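Actualidad / Robótica y automatización
15 de diciembre de 2021 · 14 compartidos · 3 comentarios

Jornada de puertas abiertas en Sondine: apuntes rápidos

Escribo esto con prisas, el boletín cierra hoy. Visita a la nave de Sondine, dos plantas, mucha luz, mucha gente. Lleno desde primera hora. Nos recibió Chiharu Arai, que lleva la parte de aprendizaje por demostración, y fue al grano: menos diapositivas, más pinzas en la mano.

La idea, para quien no estuvo. Una persona coge una pinza en cada mano y hace la tarea tal cual. Las cámaras van grabando. Con esas grabaciones se entrena luego el brazo. El proyecto se llama Jelska y arrancó en julio. Ya van por 3623 demostraciones, la meta son 4000 antes de pasar a la fase siguiente.

Los cubos con marcadores son para saber dónde está cada pinza en todo momento. Arai insistió bastante en esto, si el marcador se tapa la toma se tira. Preguntas muchas, sobre todo de la gente de Tudose, que anda con algo parecido en almacén. 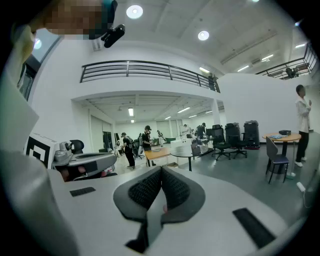
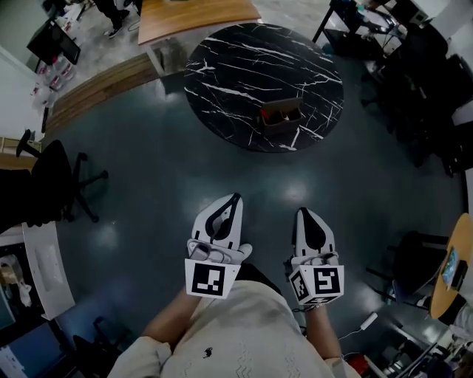
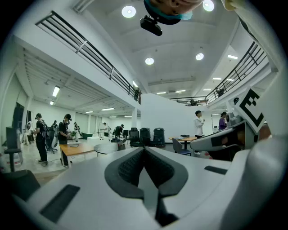

Las pinzas en plena jornada, planta baja.

Lo de los precios quedó en el aire. Previco preguntó dos veces por el coste de cada puesto y la respuesta fue «depende de la tarea». Ya. Tampoco hay fecha para probarlo con un cliente, aunque Arai habló de 9 meses si todo va bien. Me quedé con ganas de ver mas pruebas con objetos blandos, bolsas, tela, que es donde a nosotros nos duele.

Para los socios: Sondine repetirá la visita en grupos pequeños. Quien quiera ir que conteste a este correo con nombre y empresa, y si lleva pieza propia para probar que lo avise tambien. Las plazas van por orden de llegada.

Compartir (14) | Comentarios (3)

¿Te han reenviado este boletín? Suscríbete para recibirlo en tu correo. Puedes darte de baja cuando quieras.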